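About Fulstead

Fulstead supplies tea, coffee and kitchen goods to offices, village halls and small cafés. We started with one van and a rented unit, and moved to our present warehouse when the coffee side outgrew it. The trade counter is open to everyone and you don't need an account.

We keep 2,047 lines in stock. Most of the tea is packed for us by Storko, and our own house blend, Jendex, is sold in bags of 500 grams or by the case.

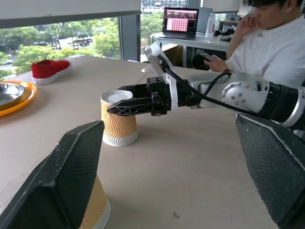 Orders placed before noon go out on our own vans the next working day. Outside our delivery area we use a courier – there is a small charge for this, shown at the checkout. Regular customers can set up a standing order and change it by phone or email.

We deliver to 327 businesses each week. Many have been with us since the first van, and we still visit new customers in person to look at storage and agree a delivery time.

The trade counter closes for stocktaking at the end of March. Our new price list applies from 15th April and can be collected from the counter or sent by post.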